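To: Karthik Akanda
From: Kiều Trình
Re: Progress on the Rutham bedroom project, including the open day, 27/08/2022

Hi Karthik,

You asked for something you could read on the train and not another spreadsheet, so I'm going to write this more or less the way I'd tell it to you over coffee. The numbers are in the budget sheet Jahangir sent you last week, and I'll only touch on them where they matter.

The big thing since my last report is that we held the open day, and it went well! I was nervous about it, you know I was. In February we had an apartment with nothing in it but a radiator and a lot of optimism. Now there's a bedroom you could move into, with a humanoid working in it, and people we'd never met came in, took off their shoes and watched it handle laundry and bedding. Some of them stayed for the entire afternoon.

A bit about how we set up the day. We ran 3 sessions, with a short talk from me in the kitchen first (what the Satau grant pays for, what we're trying to learn, please don't step on the cables) and then everyone moved through to the bedroom. Lakmal ran the robot and Rimantas stood by the stop button and answered questions. We'd planned for small groups and then let too many people sign up for the second session, so that one was a squeeze. Next time I'd close the sign-up sheet earlier and put a second screen in the kitchen so people who are waiting have something to look at.

The question we got more than any other was why a bedroom. Everybody has seen a robot arm in a factory, and a few of our guests had seen the warehouse demo that Irnon took on the road, where everything is the same box over and over. Bedrooms are much messier than that. Cloth has no fixed shape, pillows squash, the closet is always on the wrong side of the bed, and whoever designed the room was thinking about a person with a bendy spine. I told people that if we can get useful work done between a bed and a clothes rack, most of the rest of the home looks a lot friendlier. I do believe that, although Rimantas says I should stop promising people the kitchen.

The second most popular question was about the wooden steps. The platform is pine, left unfinished, and it sits right up against the bed so the robot can work over the mattress from a bit of height. Lakmal and I argued for a long time about whether to build it at all, and I'll own up to having been on the wrong side. I wanted the robot flat on the floor, like a person would be. He wanted the reach. He got his platform, and I've stopped complaining about it, except when I walk into the corner of the lower step.

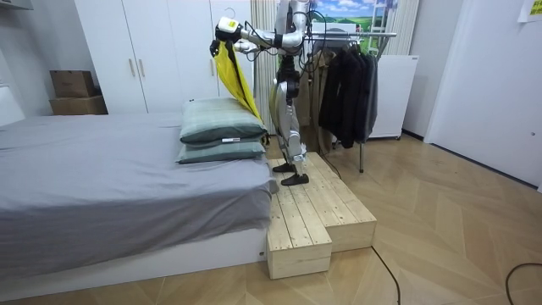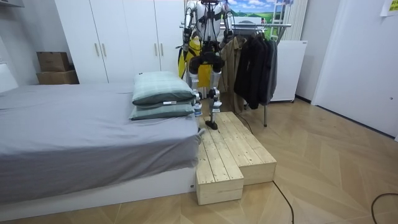 What I enjoyed most was listening to visitors talk to each other. One woman who works in home care told the man next to her that the lifting doesn't wear her out nearly as much as the fetching and the picking up, all day long, from low places. I wrote that down. We've been putting most of our effort into folding, and she didn't care about folding one bit! Two other people from the same agency said something similar in the last session. I'd like us to take that seriously, and there's a proposal about it further down.

Now for the parts that didn't go so smoothly.

The first session started late. The gripper calibration had drifted overnight and Lakmal wanted to redo it properly before letting anyone in, which was the right call, but it left me filling time in the kitchen and I ran out of things to say. From now on we calibrate before the doors open and we don't touch anything afterward.

In the second session the robot dropped a cloth, tried again, dropped it again, and then Lakmal paused it and reset. I had expected people to lose interest at that point and they didn't. They started asking better questions. How does it know it has dropped something? (It often doesn't, to be fair, and I said so.) How long before it gives up? Would it pull on the cloth if someone else was holding the other end? Rimantas took that last one and gave a very good answer about force limits, and I've asked him to write it up so the rest of us can steal it.

We also had a few people ask about privacy, meaning what gets recorded in the room and who looks at it. My answer was okay but not great. We have a policy and I should have had it printed out. Jahangir is making a one-page version in plain language, and it will be on the kitchen table at the next event.

On where we stand with the work itself: the target in the grant was 1000 recorded attempts at cloth and bedding tasks by the end of the current period. We're behind. The platform took longer to build than I'd allowed for, and then we lost 2 weeks waiting on a replacement hand from Lumbantobing, who were apologetic and no faster for it. We've got 300 attempts that I'd call clean, meaning labeled, checked and usable by someone outside our group. There are more in the pile that need going over, and Jahangir is working through them in the evenings, so I'd expect that figure to move quite a bit before you hear from me again. I'd still rather hand you a smaller set that's properly checked, and I think you agreed with me on that when we last spoke, but please say so if you've changed your mind.

Things I'd like from you, in no special order.

First, permission to shift part of the folding budget over to picking things up from low places, meaning beside the bed, under the edge of the bed, the bottom of the closet. It doesn't need new equipment. It needs time, and some changes to how Lakmal plans his weeks. I can send you a page on it if you need one for the file.

Second, a decision on the lease. Rutham will let us keep the apartment through the next period at the same rent, but they want to know soon, and if we have to move then we lose the room as it's built and start measuring again from scratch. I'd really like to avoid that.

Third, could Satau help with getting the word out for another open day? We relied on email lists and friends of friends, and the crowd leaned heavily toward engineers. The home care people were the most useful visitors we had and they only came through Rimantas's sister-in-law. More of them, please, and some older people who live alone, if you know a way to reach them.

Staffing is steady. Lakmal is full time on the robot, Rimantas is splitting his week between us and teaching, and Jahangir has taken over the data entirely, to my great relief. I'm doing the talking and the paperwork and, for the open day, the sandwiches. We over-ordered on those.

I'll send the visitor comments separately once I've typed them up. Some of the handwriting is a challenge, and one person drew us a very detailed diagram of their own closet with arrows, so give me a few days with that.

If you can come out and see the room yourself before you decide on the lease, let me know which week suits you and I'll make sure Lakmal has it running.

Thanks for everything, and say hi to the team,

Trình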